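Two-arm folding station: terms of the evaluation offer
Posted 23 July 2019 by Panagiotis Triantafyllou
Reading time: 4 minutes
3 shares | 0 comments

To the members of the shared equipment list,

I am writing in reply to the message from the Lilham office, which is quoted in part below. Several members have written to me separately with similar questions, and it seems best to answer them on the list.

> From: Purchasing, Lilham
> To: Shared equipment list
>
> We have read the Skalen offer for the two-arm folding station and would
> like three points made clear before we put it to our board. First, is the
> price of 4000 dollars a purchase price or a rental price? Second, what
> does the supplier mean by "garment handling"? Our work is mostly towels
> and staff shirts, and we would not wish to pay for something that only
> handles one of them. Third, who is responsible for teaching the station
> a new fold once the trial period has ended?
>
> We would also be grateful to know whether Tavares is still being
> considered, as their quotation was the one first sent to this list.

On the first point, the sum of 4000 dollars is a rental price. It covers one station, with both arms, both grippers, the controlling laptop and the software license, for the length of the trial. Delivery to the member's site is included. Return delivery is not, and members should allow for it in their own budgets. Skalen has confirmed in writing that no part of the rental will be credited toward a later purchase. We asked for this to be changed and the request was declined.

On the second point, the wording in the offer is broader than it should be. The station as supplied has been set up for two items: short-sleeved t-shirts and flat rectangular towels. The shirt work begins with the garment already spread on the table, face up. Picking a shirt out of a pile and opening it flat is listed in the offer as a later feature, with no date given, and members should not plan around it. Button-front shirts are not covered at all. If the staff shirts at Lilham have buttons, the offer does not meet your need at present.

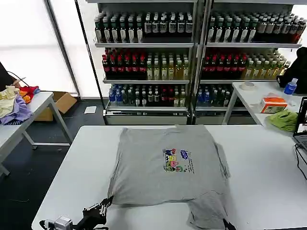

The acceptance test agreed with Skalen is 200 shirts, folded one after another by the station at the member's own site and with the member's own garments. A fold is counted as good if the hem and collar lie square and no sleeve is left showing. An operator may stop the arms at any time, but any garment touched by hand after the first grip is counted as a failure. A second run of 200 towels is to be carried out on the same terms. Both sets of results will be sent to this list, including the failures - the supplier has agreed to this as a condition of the trial.

Members have asked what the site must provide. The supplier's notes call for a firm, level table with a plain surface, an ordinary power outlet, and steady lighting. Strong daylight from one side is allowed, although the notes advise that the cameras be set up again if the table is moved. Clear floor space is required on the operator's side.

On the third point, teaching a new fold is treated as a paid service. During the trial, one additional fold may be requested at no charge. After that, the member may either pay Skalen to carry out the work or send one employee to the training course at Tadilley, where the company has its workshop. The next course with open places is in November. The course fee was not stated in the offer and I have asked for it.

With regard to Tavares, their quotation remains open. It is for a fixed folding machine with no arms, and it is faster on towels according to their own figures, which we have not tested. It does not handle shirts. Members whose work is chiefly towels may wish to read that quotation again before committing to the trial, and I can send a copy on request.

Members wishing to take part should reply to me directly, not to the list, and state the following:

- the address of the site and the name of the person in charge there
- the types of garment to be used in the test
- whether the member requires the additional fold, and a short account of it

I would ask that offices which have already replied by telephone also do so in writing.

Panagiotis Triantafyllou
Shared Equipment Office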